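Kategorie: Datensätze / Materialpflege
April · Redaktion Fluvex-Dokumentation
3 Kommentare · 18 Mal geteilt

# Grirkanora – Pflegeprotokolle für geölte und lackierte Holzoberflächen

Tabellarische Sammlung von Pflege- und Zustandsprotokollen zu Sitzmöbeln aus Privathaushalten und kleinen Gaststätten im Sauerland. Gepflegt unter dem Projektdach Fluvex.
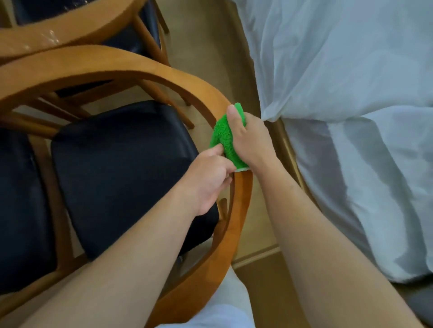

## Inhalt

Der Datensatz umfasst 192 Protokolle. Jedes Protokoll beschreibt ein einzelnes Möbelstück über einen Beobachtungszeitraum von 18 Monaten, mit einer Eingangsaufnahme und Folgeaufnahmen im Abstand von 3 Monaten. Erfasst werden Oberflächentyp, Reinigungsmittel, Reinigungsintervall, Raumklima und der Zustand der Oberfläche nach einer festen Skala. Bilddaten und Messreihen zur Holzfeuchte sind nicht Teil der Veröffentlichung.

Die Protokolle liegen als UTF-8-kodierte CSV-Dateien vor, Trennzeichen ist das Semikolon. Dezimalzahlen verwenden das Komma. Wer die Dateien mit Werkzeugen einliest, die einen Dezimalpunkt erwarten, muss das beim Import angeben, sonst werden die Klimaspalten als Text interpretiert.

## Dateien

- `protokolle.csv` – eine Zeile pro Möbelstück, Stammdaten
- `aufnahmen.csv` – eine Zeile pro Zustandsaufnahme, verknüpft über `moebel_id`
- `mittel.csv` – Schlüsselliste der Reinigungs- und Pflegemittel nach Wirkstoffgruppe
- `klima.csv` – Monatsmittel von Temperatur und relativer Luftfeuchte je Standort
- `AENDERUNGEN.md` – Versionsverlauf

Handelsnamen von Pflegemitteln wurden beim Export durch Gruppenschlüssel ersetzt. Eine Rückübersetzung ist nicht vorgesehen.

## Felder in `aufnahmen.csv`

- `moebel_id`: Zeichenkette, fortlaufend, ohne Bedeutung
- `aufnahme_nr`: Ganzzahl, beginnt bei 0 (Eingangsaufnahme)
- `oberflaeche`: `oel`, `wachs`, `lack_nk`, `lack_pu`, `schellack`, `unbekannt`
- `zone`: `sitz`, `lehne`, `armauflage`, `bein`, `zarge`
- `zustand`: Ganzzahl von 0 bis 6
- `mittel_key`: Verweis auf `mittel.csv`, leer bei reiner Trockenreinigung
- `auftrag`: `trocken`, `nebelfeucht`, `feucht`, `nass`
- `tuch`: `baumwolle`, `mikrofaser`, `leder`, `sonstiges`
- `bemerkung`: Freitext, nicht normalisiert

Pro Aufnahme existiert für jede vorhandene Zone ein eigener Eintrag. Bei Hockern entfällt `lehne`, bei Stühlen ohne Armlehnen `armauflage`. Bei durchgehend gebogenen Teilen, die Lehne und Armauflage zugleich bilden, wird an der höchsten Stelle der seitlichen Krümmung getrennt. Diese Regel gilt seit Version 3. Ältere Einträge wurden nachträglich angepasst, soweit die Bemerkungen das zuließen; die übrigen tragen `zone = lehne`.

## Zustandsskala

- 0 – keine Veränderung erkennbar
- 1 – Glanzunterschied nur im Streiflicht
- 2 – Glanzunterschied bei normalem Licht
- 3 – fühlbare Aufrauung oder klebriger Film
- 4 – Wasserflecken, Weißanlauf oder Verfärbung
- 5 – Film stellenweise abgetragen
- 6 – Holz freiliegend

Die Skala ist ordinal. Mittelwerte über Zonen sind rechnerisch möglich, fachlich aber nicht zulässig. Für Auswertungen wird der Median je Möbelstück oder der jeweils schlechteste Zonenwert empfohlen. Die Stufen 3 und 4 sind nicht trennscharf: Ein klebriger Film mit Verfärbung wurde als 4 erfasst.

## Erhebung

Die Zustandsaufnahme erfolgte vor Ort mit einer Handleuchte und einem Vergleichsfächer. Gereinigt wurde durch die Haushalte und Betriebe selbst, nach eigener Gewohnheit. Es gab keine Vorgabe zu Mittel oder Intervall. Die Angaben zu Tuch und Auftrag beruhen auf Selbstauskunft und wurden nicht überprüft.

Die Abstufung des Auftrags folgt dem Siltovcombe-Schema in der gekürzten Fassung. `nebelfeucht` bedeutet, dass auf der Oberfläche nach dem Wischen kein zusammenhängender Wasserfilm steht. `feucht` lässt einen Film zu, der ohne Nachtrocknen abzieht.

## Bekannte Einschränkungen

- Gaststätten sind gegenüber Haushalten überrepräsentiert. Intervalle und Abnutzung liegen dort höher.
- `schellack` kommt nur in 6 Protokollen vor. Eigene Aussagen zu dieser Gruppe sind nicht belastbar.
- Die Unterscheidung zwischen Nitro- und PU-Lack wurde ohne Lösemittelprobe getroffen, allein nach Alter und Erscheinungsbild. Fehlzuordnungen sind wahrscheinlich.
- Mikrofaser wird nicht nach Faserstärke oder Flor differenziert.
- In den Heizmonaten fehlen einzelne Klimawerte. Leere Felder sind nicht interpoliert.

## Verwendung

Geeignet ist der Datensatz für Vergleiche von Pflegeintervallen, für Übungen zu ordinalen Längsschnittdaten und als Grundlage für Pflegehinweise. Nicht geeignet ist er für die Bewertung einzelner Produkte und für restauratorische Entscheidungen an historischen Stücken.

Vor jeder Auswertung sind Einträge mit `oberflaeche = unbekannt` gesondert zu behandeln. Sie verteilen sich nicht zufällig, sondern häufen sich bei mehrfach überarbeiteten Stücken.

## Versionen

Version 3 führt die Trennregel für gebogene Teile ein und korrigiert vertauschte Schlüssel in `mittel.csv`. Die Spalte `glanzgrad` aus Version 2 wurde entfernt, weil die Messgeräte nicht einheitlich kalibriert waren. Ergebnisse aus Version 2 sind bei der Armauflage nicht direkt vergleichbar. Korrekturen bitte mit `moebel_id`, `aufnahme_nr` und betroffener Spalte melden.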